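Lekier and Kaneko Publish Sorting Guide for Toys and Small Items Kept on Beds

25 September 2019

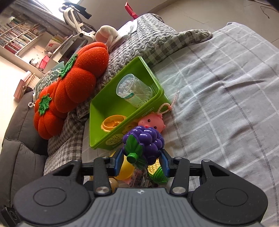
Lekier, a maker of household storage, and Kaneko, a home organization consultancy, today released a joint sorting guide for bedrooms in which play, sleep and storage share the same surface. The guide is titled Clear the Bed and runs to 42 pages. It covers plastic play food, plush toys, knitted and crocheted cushions, loose cords, and personal care items such as cotton swabs.

The guide was prepared between April and the end of summer. It draws on 1567 written responses from households in which at least one person sleeps in a room also used for play. Respondents were asked which items they moved before going to bed, where they put them, and how often the same items came back the next day. Play food and soft toys were the two categories most often returned to the bed within a day.

"Most storage advice starts with the closet," said Sachiko Kinoshita, editor of the guide at Kaneko. "Our responses pointed to the bed. It is the largest flat surface in a small room, and people use it as a sorting table. We wrote the procedure for that surface."

Procedure

The method has four stages and is meant to be completed in 14 minutes by one adult.

Stage one is separation by material. Hard plastic items are moved to one end of the bed and textile items to the other. Toy fruit and vegetables, cups and small balls belong to the first group. Plush animals, shaped cushions and throws belong to the second. Strings of beads and loose cords are set apart from both groups, wound, and closed in a pouch.

Stage two is the removal of personal care items. Tubs of cotton swabs and other lidded containers are stored upright in a box of their own and are not mixed with toys. The guide recommends an open plastic box with straight sides, placed on a hard surface. A box left on a mattress tips easily, and lids should be checked before it is moved.

Stage three covers textiles. Knitted and crocheted cushions are checked at the points where leaves, stems or other trim join the body. Loose stitches are secured before the cushion is put away or washed. Plush toys with long ears or tails are stored flat, with nothing stacked on top. Quilts and plush blankets are folded separately from the bedsheet, which is then pulled tight and checked for small parts caught in the creases.

Stage four is the return of items to use. Only the textiles needed for sleep go back on the bed. The guide sets no limit on the number of plush toys a child may keep there, but suggests that hard plastic pieces go in the toy box at night.

Box sizing

An appendix lists interior dimensions for three box types. The smallest is intended for personal care items and should be no more than 14 centimeters deep, so that the contents can be read from above. The middle size is for play food. The largest, at 40 centimeters deep, is for cushions and plush toys and should be used without a locking lid in rooms used by young children.

The dimensions are given without reference to any product line – households may use boxes they already own. Labels should go on the short side of the box, where they stay visible when boxes are shelved end to end.

"We were asked to keep our own catalog out of the text, and we agreed," said Jomar Magbanua, product engineer at Lekier. "The measurements are the useful part. A box with an old sticker on it works the same as a new one if the depth is right."

Availability

Clear the Bed is available free of charge as a download from both companies. A printed edition, produced by Bamex, can be ordered through Kaneko and ships in packs of 40 for schools, clinics and family centers. A single-sheet version of the four stages, sized for the inside of a closet door, is included with each pack.

About Lekier

Lekier designs and manufactures boxes, trays and shelving inserts for household use. Its current ranges include Karneo, a series of stackable open boxes.

About Kaneko

Kaneko advises households and small institutions on storage and room layout, and publishes printed and downloadable guides.

Press inquiries: Sachiko Kinoshita, Kaneko. Technical inquiries on box dimensions: Jomar Magbanua, Lekier.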